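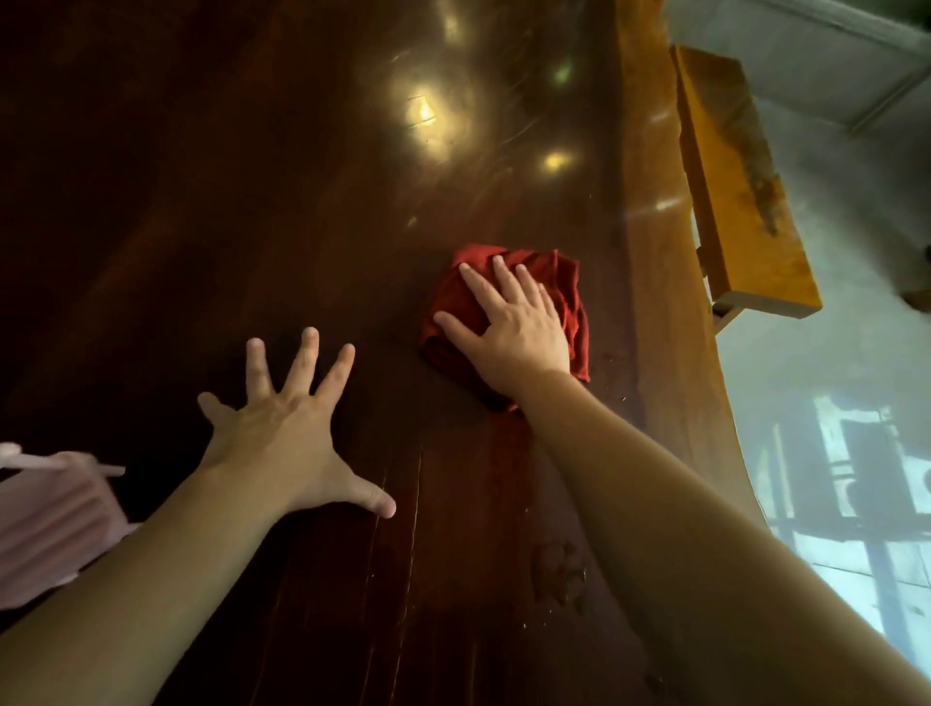 Meinrad Schwaiger told us that fault 1605 is always a dirty sensor, and that wiping the lens and pressing Resume is all anyone needs to do. The older Hukier guide says much the same. We doubt it. The arm has stopped on 1605 straight after a lens clean, and it has also run a whole shift with a filthy lens and no fault at all.

5.2 Fault 1605 – surface lost during wiping

The arm halts with the pad down and keeps pressing. Treat it as live, whatever the panel says.

1. Press the red stop button. The Pause key does not cut power to the wrist.
2. Wait for the joint lamps to go out.
3. Lift the pad off by hand. Do not drag it over cracks or worn lacquer.
4. Finish the table by hand with a folded or bunched cloth. Pick up crumbs first, as grit under the pad will scratch.
5. Look at the tabletop with the overhead lights on. High-gloss finishes throw glare back at the sensor, and we suspect this more than dirt.
6. Run the Nureo surface check again before restarting.

Note: the surface check passes glossy tables rather easily. A pass means the arm can see something – it may not be the table.

CAUTION: If 1605 turns into 1690, the force limit has been lost. Do not press Resume. Keep hands clear and leave the power off until Domenica Eberhard has signed the log.

Resume may be used at most 2 times in a shift. The supplier allows 5, for reasons it has yet to give us.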